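Thursday, February 24, 2022

Cable sorting day, finally! The big tangle from the Kikthorpe box has been annoying me since September and I'd run out of excuses, so I put the kettle on and got going.

Baskets first. I went with the plastic ones with holes in, mostly because I can see what's in them from the side without tipping everything out (the old shoeboxes from Promstead were hopeless for that). White is for the orange and yellow strands, one teal for the dark cable, the other teal for the blue. I do wish the blue had gone in something that isn't blue-green, it half vanishes against the bottom and I know I'll miss a bit one day. Must ask Stornen if they still do the white ones.

The dark cable is a lovely thing to handle, it wants to curl up by itself and I just let it. The thin blue is the opposite. No memory at all, it flops into loops wherever you drop it, and winding it neatly is a waste of an afternoon. The yellow-orange and the blue love each other far too much and I've not found a trick for them yet. Pulling makes it worse. Finding a loose end and feeding it back through is slow but it does get there, give it 20 minutes and a biscuit.

Things to sort out:
- labels for the basket rims, the wide ones will take tape nicely
- short offcuts: keep or bin? Ogola shelf is full
- wipe the marble top, there's a pale speck I keep mistaking for a bit of insulation

More tomorrow if my fingers forgive me.

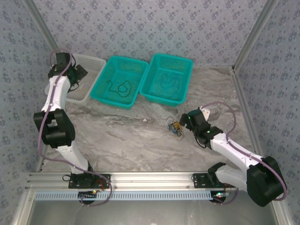

Sorting in progress, blue and orange knot still to do.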